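25 Apr 2024

Case check before the Plestness shipment. Black hard-shell case on the white bench, lid closed. Vilgot Bråten wants the external condition logged before the foam insert is cut, so contents are not covered in this entry.

Weighed empty on the floor scale this morning: 2,000 g under the limit Favdale gave us. Lid closes without forcing. Huiling Xia tried a strip of paper in the seal at 12 points and it held at all but 2, both on the hinge side. Gasket to be reseated and the test repeated. 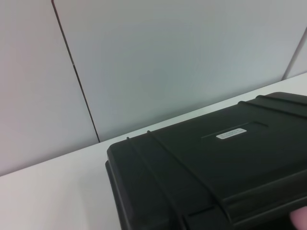 Asset number for this case is 452. The small white label in the lid recess stays where it is; the shipping label goes on the end wall, clear of the ribs, as labels stuck over a rib lift at the corners. Wipe with isopropanol first and let it dry.

Foam drawing is with Guilan Guo. Cut depth still to be agreed, see Lanying Xue's note from November on the previous insert, which was too tight at the cable end.

To do: reseat gasket, repeat paper test, ask Ulard for a spare latch.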